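Lulunance Household Machines Circle
Minutes of the winter meeting, as agreed by those present

Members who couldn't get to us through the snow have asked for a fuller account than usual, so these notes run on a bit. The question for the afternoon was the one left over from January: can a machine do an ordinary chore yet, in an ordinary room, without somebody standing next to it the whole time?

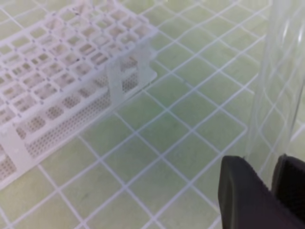
Fevik, Friday, March 1, 2019

1. Welcome and apologies
The chair welcomed everyone and thanked those who had brought cake, of which there was a great deal. Apologies were read from the members at Clokov, who had stock-taking and were very sorry to miss it.

2. Minutes of the last meeting
Agreed, with one correction. Under "Laundry" the notes said that the folding of towels was "solved". The member who spoke on that item would like it put down that she said "solved for towels of one size, if they are handed over flat", and we are happy to do so.

3. Clearing and tidying (the Inthanon work)
This took up most of the afternoon and was well worth it. Inthanon is our name for the clearing-up trials, where an arm with a two-fingered gripper is asked to put small things back in their places on a green gridded mat. The log now stands at 1,016 attempts since the trials began. The member who keeps the log asked us not to make too much of that figure, as it includes early mornings when the arm was only asked to reach for something and come back again.

She went through what goes well and what doesn't. Solid, pale things with straight sides, such as a white plastic rack, are found quite reliably against the green. Clear things are still the great trouble. A transparent cylinder shows as little more than an outline and a line of light down one side, with the squares of the mat bending behind it, and the arm has to decide from that where the wall of the thing is. Several of us said we had the same difficulty with drinking glasses in the sink, and there was a long and rather enjoyable detour about washing-up, which the chair brought to an end after a while.

It was asked whether one could simply put a strip of coloured tape round everything clear. The feeling was that this is perfectly sensible in a workshop and no use at all in a kitchen, where people will not live with tape on their glasses. It was left that both ways should be tried and logged separately.

A member asked about speed. A person clears the same mat in a fraction of the time and talks while doing it. The answer given was that speed matters less if you can leave the room, and that leaving the room is the part we haven't got to.
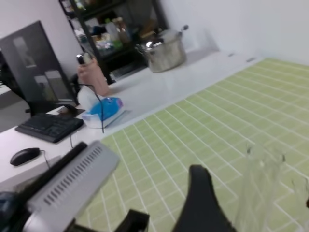
The gripper above the green mat, with the tissue box and the steel pot further back.

4. Real rooms
Following on from the above, the meeting talked about how much of a normal desk or worktop ought to be left out during trials. One view was that everything not being moved should go in a cupboard. The other, which had rather more support, was that a keyboard, a mouse and its cable, a box of tissues and a saucepan are exactly what a machine will meet in anybody's house, and it had better get used to them. Cables were singled out as a worry. Agreed to leave the surroundings as they are and to make a note at the start of each session of what is standing about.

5. Shop floor
A letter from Clokov was read out. They have been trying a machine for refilling shelves and find it manages boxes very nicely, while bags of anything soft still go to staff. It stopped more than 100 times during the trial, mostly to ask for help, and the staff have grown fond of it all the same. They would like a visit from us and will lay on lunch.

6. Actions
Log keeper: separate sheets for taped and untaped clear items.
Secretary: reply to Clokov with our warm thanks and settle a day.
All: bring 2 things from home that you would like picked up, one of them awkward. Nothing precious, please.

7. Any other business
The heating was discussed again. The hall key goes back on its hook by 5 o'clock.

Next meeting to be arranged once the Clokov visit is fixed.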